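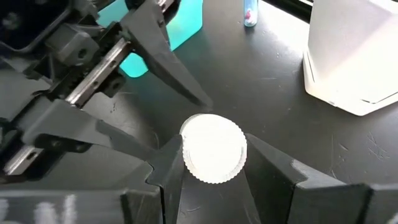
Thanks Margaux. On the caps, I'd keep the white ones with the ridged edge and put them all together. They roll off otherwise and we end up buying more.

Margaux Huet wrote:
> Are we keeping the odd bottle caps or throwing them out?
> And can the cactus stay on the table while we sort?

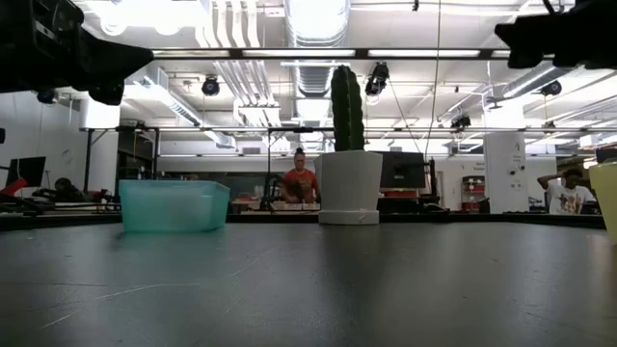
The cactus can stay. It's tall — please don't reach across it. Use the teal tray for bottles that already have a cap on, whatever the colour. Benvinda has asked for 2 trays at most, so the yellow-green one will have to do for the rest.
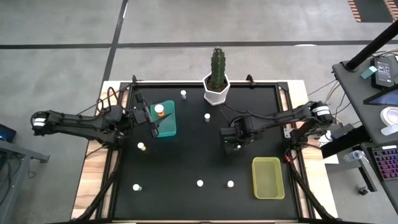 Anything small and white left lying on the black surface still needs sorting. Kacper wants the list for the Kombo order before December, and last time we put down 173 caps and forgot the bottles.

Florêncio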